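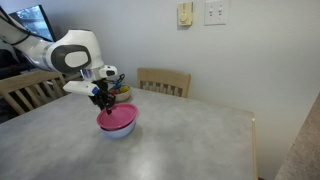 A robot arm with its gripper at the rim of a pink lid on a blue bowl.

Ask Hanan Dabbas when a machine will clear her dinner table and she gives a date, then takes it back. Dabbas runs the kitchen trials at Remitden, where a single arm spends its days on lids, bowls and cups.

Lids are harder than they sound. A shallow one gives the fingers very little to hold, and a push in the wrong spot sends the bowl sliding. Her team has logged 4000 attempts at small table chores since March. On a good day the arm gets through 30 of 40 without help. A person would finish the same list before the coffee was ready.

"It can do the job," Dabbas says. "It can't do the job in your house yet."

Shop floors are further along. Sawsan Semaan manages packing at Botalside, where 13 arms put the same parts into the same trays every shift. They rarely stop. But when a supplier changed the tray last year, the line was down until Saturday, and her staff packed by hand.

That gap is what buyers should ask about. A factory can hold still for a machine. A kitchen has odd bowls, chairs in the way and someone reaching for the salt. Dabbas expects a paid trial in a few homes next — clearing only, no washing. She still does her own dishes.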